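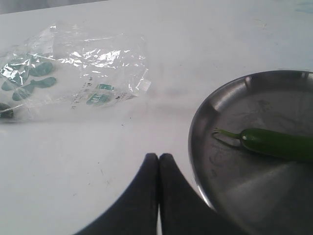

Leaves in a clear bag.

I applied to go on Skulutico again

Last year I applied to be on Skulutico and got as far as an automated email thanking me for my interest. This year I got as far as a phone call, and I have been insufferable about it at work ever since.

If you've somehow avoided it, Skulutico is the one where strangers are put in a row of cottages on a wet bit of coast and each week have to swap one cottage-mate with the people next door. There is prize money. There is a goat. People cry about washing-up rotas with the sea behind them, and then a man with a very serious voice tells us that trust, on Skulutico, is everything. It goes out on Hanirach on a Tuesday night and I haven't made plans for a Tuesday since it started.

The form

The application form has 60 questions. I skipped one last year (describe your relationship with your siblings, and no thank you) and I've decided that handing in 59 was what did for me, so this time I answered the lot. It took me most of a Sunday's worth of tea and I came out of it knowing things about myself that I'd have been happy to leave alone.

Some of them are perfectly sensible. Can you swim, do you have any allergies, have you ever been on television before. Then without any change of tone it asks who you would least like to be stuck in a lift with, and would that person say the same of you. There's one that reads "Tell us about a time you were the problem", with a box big enough for a short novel. I wrote about a holiday in a caravan. I was quite fair to myself, I thought, and then I read it back and I was plainly the problem.

You also have to send a video. Two minutes, no music, no filters, "just you being you". I did mine in the kitchen in Isbridge with my phone propped against the bread bin, and me being me appears to involve saying "so, yeah" at the end of every sentence and looking slightly to the left of the lens as if someone is coming to get me. I did it 7 times. I sent the second one.

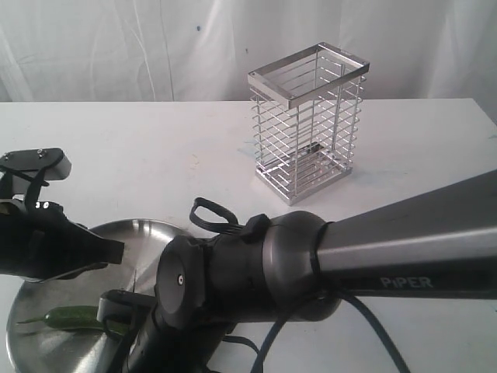 The call

They rang while I was on the bus. I'd like to say I got off and found somewhere quiet, but it was raining and I'd paid for the full journey, so the whole top deck of the number whatever-it-is heard me describe my attitude to conflict. I said I was very relaxed about it. The researcher left one of those long gaps that I know perfectly well is a technique, having watched them do it to contestants for years, and I filled it straight away with a story about a neighbour's hedge.

She was lovely, for the record. She laughed in the right places and typed a great deal. Czerwiński, the company that makes it, clearly hires people you would tell anything, and I told her nearly all of it. She asked what I'd do if I was swapped out in the first week. I said I'd be gracious. She said "Would you?" in such a kind voice that I admitted I'd probably sulk for a fortnight and then bring it up at the reunion.

I think that was my best answer. I also think it may be the reason I haven't heard anything.

What I'd actually be like in there

My household has strong views on this and has been sharing them freely. The general feeling is that I'd be fine for two days and then somebody would put a wet teaspoon back in the sugar. I'd be one of those contestants who gets no screen time at all until the episode where they suddenly have twenty minutes, and you know from the first piece of sad piano that they're going next door.

I'd be hopeless at the challenges. The one with the rope ladders, forget it. I could do the one where they sit in the dark and guess who said what about them, because I have a good memory for that sort of thing and frankly I'd enjoy it. I'd be kind to the goat. I wouldn't say "at the end of the day", or I'd try not to, but I notice that everybody says it by week three so perhaps there's something in the water. 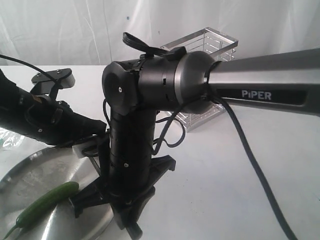 The current series, while I'm here

It's a bit flat, isn't it? They've cast too many people who have seen it before. Everyone arrives with a plan, everyone is "playing the long game", and no one has a decent row about a towel. The best person so far was the retired one in the end cottage who didn't seem to know the rules and swapped himself by accident, and he's gone. I'd bring him back tomorrow.

I also don't care for the new twist with the sealed letters. It takes over half an episode to open one and it always says the same thing, which is that somebody next door finds somebody else a bit loud.

I'll be watching on Tuesday, obviously. My phone will be on the arm of the sofa, face up, with the sound on. The researcher did say they ring people in the evenings.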